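Tendstead
Inicio
Quiénes somos
El taller
Proyectos
Contacto

Quiénes somos

¡Hola! Soy Carolina Serrano y escribo esta página porque perdí el sorteo (Padmavathi dice que lo gané, cada una tiene su versión). Tendstead es un taller compartido donde un grupo de gente bastante terca construye brazos robóticos, pinzas, carritos y demás cacharros que se mueven solos, o que deberían moverse solos y a veces prefieren no hacerlo.

Empezamos en el comedor de mi casa. Yo trabajaba entonces calibrando básculas industriales y por las noches montaba un brazo de tres ejes encima de la mesa donde cenábamos, con los motores sujetos con abrazaderas y la fuente de alimentación metida en una caja de galletas. Aquel brazo se llamaba Grimitano, porque gemía al subir el codo, y todavía lo conservamos. No levanta nada que pese más que un calcetín, pero le tenemos cariño y una vez al año le cambiamos las correas.

Padmavathi Ramasamy apareció por un anuncio que puse para vender un reductor. Vino a comprarlo, se quedó tres horas discutiendo conmigo sobre holguras y al final no me compró nada. ¡Volvió el lunes siguiente con su propio reductor! Ella viene de la programación de control y yo de la mecánica, así que nos pasamos la vida echándonos la culpa: si la pinza tiembla, para mí es el código y para ella es un tornillo. Vamos más o menos empatadas.

Cómo pasamos del comedor a un taller

Cuando en casa ya no se podía comer buscamos un sitio, y acabamos en una planta alta con ventanales, moqueta gris y un pilar en medio que al principio odiábamos y que ahora usamos para todo (pegamos avisos, apoyamos el carro, nos apoyamos nosotras). Para un taller la moqueta es una idea malísima, lo sabemos. Se traga las tuercas M3 y no las devuelve. Tenemos un imán con mango para eso y quien lo usa lo deja colgado otra vez en su gancho, por favor.

Hoy somos 40 socios. Hay quien viene todas las tardes y hay quien aparece en julio, cuando cierra su oficina, y monta en dos semanas lo que no ha montado en el resto del año. No pedimos título ni experiencia. Sí pedimos que no se deje el soldador encendido y que se pregunte antes de tocar el montaje de otra persona, aunque parezca abandonado. Sobre todo si parece abandonado.

Qué construimos

Lo más grande que tenemos entre manos es Varma, nuestro brazo de manipulación. La idea es que coja cosas de casa: bolsas, envoltorios, trapos, todo lo que se arruga y cambia de forma en cuanto lo rozas. Un cubo de plástico lo agarra cualquiera, y eso lo teníamos resuelto pronto. Una bolsa fina es otra historia, porque los dedos cierran, el plástico se pliega y de repente estás sujetando una esquinita de nada y el resto va por libre.

Para la pinza llevamos 7 versiones de dedos. La primera era demasiado ancha, la segunda se partió, de la tercera prefiero no hablar, y a partir de la cuarta Padmavathi me obligó a apuntarlo todo en un cuaderno. Gracias a ese cuaderno sé que hemos hecho 1.242 intentos de agarre anotados uno por uno, con la postura de partida y lo que salió mal. Es una lectura espantosa, pero si alguien está peleándose con lo mismo en su casa se lo enseñamos encantadas, con café incluido.

El otro proyecto es Skidard, un carrito que tendría que llevar herramientas de una mesa a otra. De momento va recto estupendamente. Las curvas están en estudio. Lo lleva un grupito que se reúne por las mañanas, y si os gustan las ruedas, los encoders y discutir sobre rozamiento con la moqueta, es vuestro sitio.

Cómo trabajamos

Sin mucha ceremonia. Las pruebas de Varma las hacemos sobre una mesa redonda blanca pegada a la ventana, con el brazo bajando desde arriba y los dedos hacia la mesa. Encima le ponemos lo que haya: una bolsa blanca translúcida con rayas rojas en el borde, un envoltorio morado todo arrugado, cosas así. La luz nos entra de lado y a la cámara le cuesta, pero preferimos que aprenda con luz de verdad, de la que hay en un piso, y no con focos perfectos. El carro con la electrónica se queda junto al pilar, con sus baldas y su maraña de cables (sí, hay un plan para ordenarlos, y sí, es el mismo plan del año pasado). 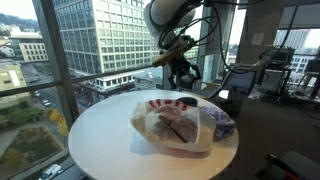 Cómo unirte

Escríbenos desde la página de contacto y ven una tarde a ver el taller, a partir de las seis suele haber alguien. Puedes traer tu proyecto a medias, venir sin proyecto o traer solo una duda. Mi parte favorita es cuando alguien saca de la mochila un motor envuelto en un jersey y dice «esto hace un ruido raro», y en cinco minutos hay cuatro personas con la oreja pegada.

La cuota incluye mesa, herramienta común y un cajón con tu nombre. Las impresoras 3D se reservan en la hoja de la entrada y el filamento lo pone cada cual, aunque siempre hay una bobina de 500 gramos de un color feísimo que es de todos. Si es tu primera visita, pregunta por Padmavathi o por mí y te ponemos unas gafas de seguridad y te presentamos a Grimitano.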